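The Small Packet Problem

4 min read

Nazma Ekanayake has packed orders at the Mivodora warehouse in Brurkport for eight years, and she will tell you that the big boxes are easy. A case of rice has four corners and stays where it is put. The trouble starts with the little stuff: tea, spice mixes, soup powder, snack packs that weigh almost nothing and slide off anything.

The grocery supplier ships roughly 500 orders on a busy day. Most have at least one small packet in them, and that packet is the item customers most often report missing. It is usually in the box, under a flap or inside a fold of paper.

In May the company changed how these orders are put together. Small items used to go in last, to fill the gaps. Now they go in a paper sleeve that is stapled shut and packed in the second layer, with the order number written on the outside.

"People thought it would slow us down," said Pallavi Gautam, who runs the day shift. "It did, for two weeks. Then it didn't."

Packers also had to learn a different way of picking up. Gautam teaches new hires to take a packet across its width, with the hand open and the thumb along one side. Pinching a corner can split the seal, and a split packet of turmeric will ruin everything else in the carton.
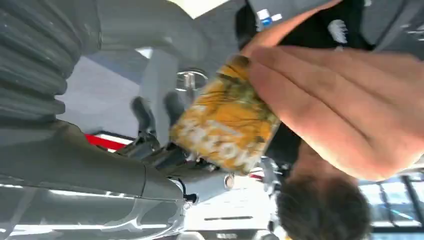
A small printed package held with the fingers spread and the thumb along its side.

Bright wrappers help. Ekanayake can spot a yellow or orange pack on a crowded shelf without reading it. Plain silver ones get mixed up, so those have been moved to separate bins on aisle 2.

Janaka Gunawardena, who buys for the warehouse, has asked suppliers for larger lettering on the short edges. One has agreed. The others are still thinking it over, and for now Ekanayake marks their cartons herself with a black pen.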